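Dakent Match Clock - Set-up Guide
Section 4: Setting up for a league game

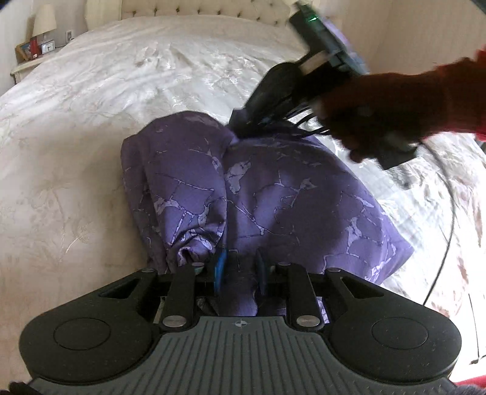
Fig. 4. Bedspread with tonal floral embroidery, tufted headboard behind.

Read section 3 first if the clock is new. Battery in, lid shut, both lights green. If not, go back.

4.1 Before kick-off

1. Hold the side button until the screen wakes up. Let go.
2. Pick SOCCER from the list. Not SOCCER 5, thats the indoor one.
3. Set match length to 90. The clock splits it into 2 halves by itself.
4. Set the break. Most leagues want 15, the Urnach youth rules are shorter, check your sheet.
5. Enter home team, then away team. Twelve letters max. Longer names get chopped on the scoreboard but not in the saved report.
6. Press OK. Screen says READY.

Note: team order matters. Home is always left. If you enter them backwards the goals go to the wrong side in the report and you have to fix each one by hand (see 4.4).

4.2 Loading the squads

1. On the phone app, open Squads.
2. Tap the club. Tap SEND TO CLOCK.
3. Keep phone and clock next to each other until the bar fills.
4. Repeat for the other club.

The clock holds 28 names per team. Anything over that is dropped from the bottom of the list, so put your keepers up top.

Shirt numbers can be changed on the clock. Names can't. Change names in the app and send again.

Caution: sending a squad after kick-off wipes goals and cards for that team. There is no undo. Late arrivals go in with ADD PLAYER, not with a new squad.

4.3 During the game

Start: big button, one press.
Goal: left or right arrow, then shirt number, then OK.
Own goal: same, but hold OK until it beeps.
Yellow card: C, side, number.
Red card: C twice, side, number. A second yellow turns red on its own, don't enter both.
Sub: S, number off, number on.

1. At the end of the half the clock buzzes. It does not stop. Press the big button when the referee blows.
2. Added time shows under the main time in small digits.
3. For the second half press the big button again. Check it says H2 before you walk off.

Note: in cup mode the clock asks for extra time if the score is level. In league mode it doesn't ask, it just closes the match.

Caution: don't pull the battery to reset. Hold side button and C together. Pulling it mid-game can lose the whole first half.

4.4 Fixing mistakes

1. Press MENU, then EVENTS.
2. Scroll to the wrong line.
3. EDIT or DELETE. OK.

Works up to the moment the report is sent. After that only the league office can change it. Nishad and Prerkivier divisions use their own form for this, ask your match secretary.

4.5 Sending the report

1. Press MENU, REPORT, CHECK.
2. Read the score out loud to both captains. Saves arguments.
3. Press SEND. Wait for the tick.
4. No signal? Choose SAVE. It goes out next time the phone is in range.

A saved report is kept untill you delete it or the memory is full. Oldest goes first.

If the tick never shows, see section 7, Error codes.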